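The packing room at Numano has a new day shift, and it's mostly practice

6/4/23
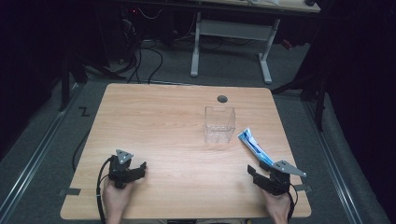

A tube of toothpaste in the right-hand gripper, with the clear box waiting on the table.

I've written about plenty of warehouses for this page, and I usually come home with sore feet and a notebook full of pallet talk. My visit to Numano went differently. I spent most of the afternoon at one table, watching toothpaste.

Numano packs small orders for shops and hotels — toiletries, mostly, plus the odd run of snacks and batteries. The company has 80 people on its packing floor, and since spring a few of them have been spending part of their week in a curtained-off area with a gripper in each hand, packing things slowly and carefully so that a pair of robot arms can learn the job from them. The arms come from a supplier called Stevirent. They're due on the floor in August, and until then the people are doing the teaching.

I got to try it, of course (I asked before I'd even put my bag down). The grippers are lighter than I expected, but they make you feel like you've borrowed somebody else's fingers. You close one on a tube, lift, swing it over to the box, let go, and start again. My first tube landed on the carpet. My second one went in crooked, and I was told very kindly that crooked was okay as long as I didn't fix it with my elbow.

The packers who do this all the time are so much better at it! They have a rhythm. They told me the hard part is slowing down, after years of being timed on speed. Out on the regular line a good packer does a box without looking at it. At the teaching table they have to think about where each item is going and how they're going to hold it, and a couple of them said they'd noticed habits they didn't know they had. One had always turned tubes cap-first without ever deciding to. Another found out she reaches across herself for everything and has since moved her bins around on the regular line, which her shoulder apparently appreciates.

So what changes for the people who work there? I asked that of pretty much everyone who'd stand still for it, and I got a mix of answers.

Management says no jobs will go this year. The arms will take over the single-item toiletry orders on the late shift, which has been hard to fill for as long as anyone can remember. Packers who do teaching sessions get an extra $30 a day and a new line in their job title, and they can go back to regular packing whenever they like. Sessions are short, with a break after each one, and that part came from the packers themselves, who complained about stiff hands in the first couple of weeks and got the schedule rewritten.

On the floor, people are more careful about it. Most of the folks I talked to liked the teaching work. It's quiet, you can sit down between rounds, and you get to talk while you set up. But "this year" came up a lot, and I don't blame them for hearing those two words louder than the rest. A woman who's been there long enough to remember handwritten labels told me she's happy to teach a machine to do the late shift and much less happy to teach it to do hers. The staff group has asked for the promise in writing, covering next year too. Numano says it's working on an answer and expects to have one before the arms arrive.

There's also the matter of who gets picked. Teaching spots have gone mostly to day people so far, and the late shift, whose work is the stuff being handed over, has had hardly any of them. That seemed backward to me, and it seemed backward to the late shift as well. The company told me it's adding evening sessions next month. I'll check.

As for numbers, the team has logged 1675 practice rounds up to last week, and the plan is to keep going with new products as they come in. Toothpaste is considered an easy one. Soap in paper wrap is a pain, I was told, and anything in a soft pouch gets a groan from the whole room. The system's first trial orders were packed in May over at Lumbao, Numano's smaller site, and 57 of them went out the door without anyone having to step in. I asked how many had needed help and was told that figure is still being put together, so make of that what you will.

I came away liking the setup more than I thought I would. The people doing the teaching know exactly what a good box looks like, and they're being asked about it, which isn't something I hear often in this line of work. They also have very fair questions about what they're building and for whom — and those deserve better than a poster in the break room. (There is a poster in the break room. It has a smiling robot on it. Somebody has given it a mustache.)

Numano is holding an open session for staff and families at the Brostent Street building before the August start, where visitors can try the grippers for themselves. If you go, ask for a tube first and leave the pouches to the pros.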